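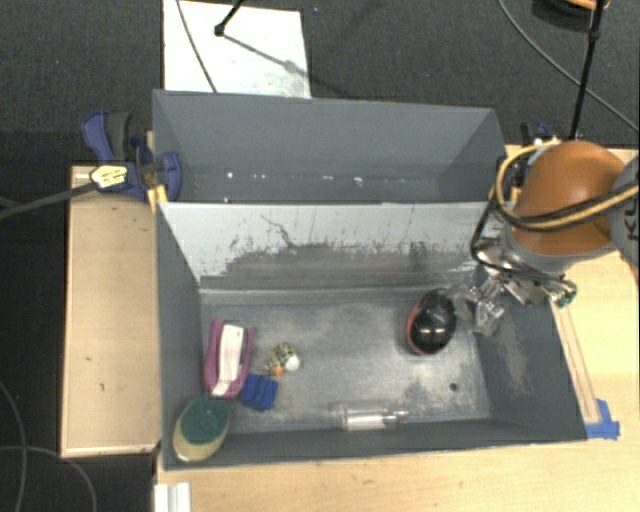 Workshop Tips > Robot Arms > Teaching by Hand

Okay, bin practice! I get more mail on this than on anything else I write up, so I'm putting all my tips for showing an arm how to move stuff from one bin to the next on a single page. Most of it works the same whether you're pushing the arm along by its wrist or driving it with a remote.

Start with a mixed handful. I like a sponge, a small toy, a clear container, something blocky with ridges, and one shiny thing that's a pain to grip (mine is black with a red edge, and I've said rude words to it). Six is plenty for the front bin. If you only ever practice with blocks, your arm is going to be great at blocks.

Spread them out before the first run. Leave a good gap around the piece you're going for, and save the piled-up stuff for your second or third evening. Sponges love to end up leaning in a corner, so give yourself a few runs where you come in for one there. Go down slowly along the wall and let the fingers squish it a little.

Clamp the bins! I skipped this for the first 47 runs and had to throw out every one of them, because the back bin had been creeping away from me the whole time. Now I put a clamp where the two bins meet, and I mark the front corner on the tabletop with a cross of blue painter's tape. If a corner wanders off the tape, stop and fix it before you record anything else.

Hoses and cables: loop them loosely around the joint and then turn the wrist all the way both directions by hand. If anything pulls tight, give it more slack. My old setup at the Orside shop had a zip tie in exactly the wrong spot and it took me a whole January to figure out why the arm kept flinching.

Now the driving part. Move at the speed you'd want the arm to move later. Pause for a beat over the piece, go straight down, close, go straight up, and only then head for the other bin. If you fumble, let go, back off and try again in the same run (I keep a few of those, they're handy), but toss any run where you bumped the wall hard. Gray bins scuff like crazy anyway, and a chipped coating doesn't bother me one bit.

Clear containers are the worst. Lay them on their side, come at them across the middle, and turn off any lamp that's throwing glare along the top.

How many runs? I'm at 877 for this pair of bins, but I was getting decent pickups at 331, so don't let the big number scare you off. I do 4 short sittings with a snack in between, and my last runs of the night are still always the sloppy ones.

Next up: drawers, and why I took the knobs off mine.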